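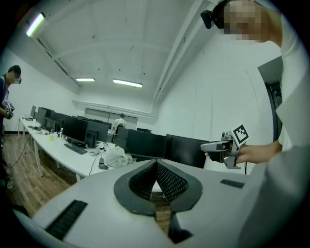
Last updated: 30 April 2025

Leave the ceiling on

I have worked under a bare ceiling for most of the past decade, in three different buildings, and I would like somebody to show me what I got out of it.

The pitch is always the same. Take down the old tiles, paint whatever is up there white, and the room will feel taller, lighter and more creative. I believe the first part. A room with its beams and ducts showing is taller than it was when it had tiles, in the same way that a man is lighter after he takes off his coat. As for creative, I have never seen anyone in a meeting glance up at a duct and have a better idea.

What you lose is quiet. Tiles are ugly and they soak up sound. Painted concrete and sheet metal throw it back at you. In our last place, on the second floor of the old Grube building, you could hear a chair being pushed back from anywhere in the room. After we moved in, the landlord's agent suggested felt panels, to be hung from the beams. They were quoted at $215 each and we were told we would want 32 of them. So the choice was to live with the racket or pay to put back a worse version of the thing that had been torn out. We lived with the racket.

Then there is the light. Everybody who strips a ceiling seems to run out of either money or interest when they get to the fixtures, and up go the fluorescent tubes again. The picture at the top of this page has the whole package: white walls, white ceiling, beams and ducts out in the open, and the fluorescents lit among them, one giving off a greenish white. I have nothing against tubes in a garage. But please don't tell me a room has been rethought when it is lit like the one where I took my driving test.

I'm told white paint fixes this by bouncing the light around. It does bounce it around, into my screen mostly. It also shows every bit of dust that settles on top of a pipe and then comes loose. Our cleaner wouldn't go above a stepladder, and I didn't blame her.

The floor is where I soften a little. Wood is pleasant to stand on and looks decent even when it has been abused. Still, an open room has its outlets along the walls and its people everywhere else, so sooner or later a black cable goes wandering across those nice boards to reach the desks. There's one in the picture and there was one in every office I ever had. At Grube I tripped on ours in January and took a full mug down with me. Floor boxes would have solved it. They had been in the original plan, I found out later, and were dropped to save money, while the black frames around the doors stayed in.

The black frames always stay in! They photograph well.

I know the other side of this. Friends of mine rent at the Odell, which has the same look, and they love it. They have 100 square feet of rug per person, heavy curtains, and lamps they bought themselves. I was there for an afternoon and it was very comfortable. I also noticed that everything making it comfortable had been carried in by the tenants.

So my test for one of these rooms is a dull one. Stand in the middle while other people are talking and try to read 200 words of anything. Look at where the power comes from. Look at the tubes and ask when they'll be changed, and who pays. If the agent starts talking about character, ask what it would cost to have the tiles back.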